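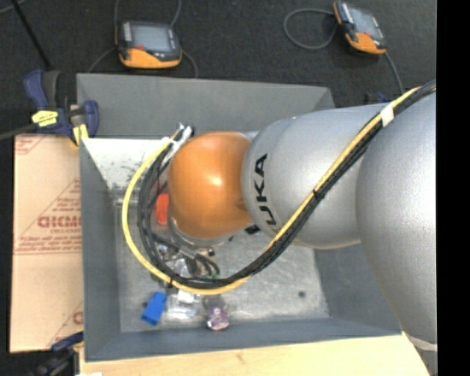 How much slack should the cables on a robot arm have?
Enough that the wrist can turn to both its ends without pulling on any connector, and not so much that the loop catches on the things under it.

I wrote these two lines at the top of the page this morning, so that I will find them again. It took me three weeks to be able to write them, and I am still not sure of the second half.

Saturday, evening. I came to Rustgate early and had the big table for myself until lunch. The project is still called Stustura on the door list, and I have stopped to explain the name to people. The task is the same as in February: the arm must take small mixed things out of a gray bin and put them in another place, without me standing beside it with my hand on the stop button.

First I did the clamps. Last time the bin moved a little at every touch, and by the end of the evening all my positions were wrong. Now it is held with the blue and black bar clamps on the left side, and I tightened them again after one hour. I think I will make a mark on the wood where the corners must be. A pencil mark is enough, if the others do not clean the table with sandpaper like they did before.

Then the cables. The KUKA itself gives me very little trouble, it goes where I tell it. The trouble is everything that I have hung on it. The yellow cable is more stiff than the black ones and it wants to make the big curve outside, so I let it do this and I put the black ones inside. White tape higher up, small black ties lower down. I had cut the tie at the bottom and moved it so many times that the floor was full of small black ends, and I swept them before somebody could complain.

I turned the last joint slowly by hand control, first one way and then the other, and I listened. When a cable is too short you can hear it before you can see it, it makes a small dry sound on the tie. I did not hear it today. But the loop hangs low, and when the arm goes deep into the bin I am afraid for the clear packages. A stiff cable can push a thing away just at the moment when I want to take it. I measured the free part as 59 cm. I will try to take away 4 cm and see if the wrist is still happy.

The things in the bin are a real mixture now, as I wanted. The blue block is the easy one and I keep it in to give myself courage. The clear packages are the difficult ones. They shine, they change their form, and from one side they look like nothing at all. There is one with something pink or purple in it which I like, at least I can see where it is! At home I have a box with more bags and small plastic things, and I will bring it next time, also some with paper labels.

I had tea at the place on Gavrilă street and read my notes there. In the old notes I wrote that speed is the main question. I do not agree with myself any more. At 80 percent the arm is fast enough for everything I need, and it is more important that it begins always from the same place. I crossed out half a page and it felt good.

In the afternoon I ordered cable sleeve from Fetetti, the soft kind which opens on the side. It is not cheap, and I thought about it longer than such a purchase deserves. With the sleeve the black strands should stay together - now they spread out below the wrist like hair, and each of them is a chance to catch on something. The connectors at the top also need a better support than tape. I made a drawing of a small bracket, two holes, nothing special. Maybe I can print it at the workshop if the printer is repaired.

My aim is still 1,000 picks without touching anything. I wrote this number on the wall in winter and now I have to look at it every time I come in. Today I did not run even a short series. It was a day for clamps and ties, and my back hurts from bending over the table.

For next time: pencil marks at the corners. Shorten the loop, then check both ends of the wrist again. Bring the box from home. Return the small side cutter to the drawer, it is in my jacket again.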